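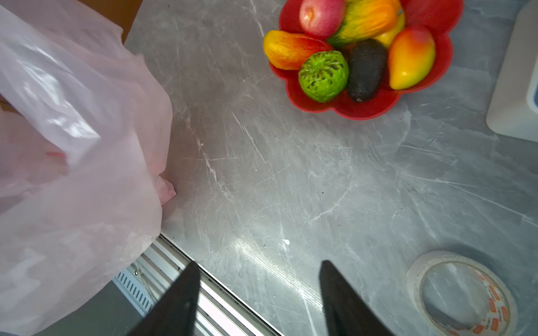
Catalogue p. 61

Tomoana Hand-Guide Kit

I've been teaching arms by hand for years and this is the kit I reach for first. Grab the handle, squeeze the trigger, walk the gripper through the job — done, it's recorded! Fake fruit in a bowl on the kitchen counter is my favourite starter task (the avocado is a good first grab, the bumpy custard apple can wait).

If you'd rather drive from the couch, add the Multeo remote. Same two black fingers, same wrist view on your screen, and you can swap mid-session without losing your demos. Watch for glare on polished counters, though, and turn the lamp down a bit.

Kit, no arm: $348
Kit with Multeo remote: $371
Spare finger pair: $61
Storage: 192 demos on board

Colour: black only. Questions? Ask for Vaughan Kingi at the Tirkach counter.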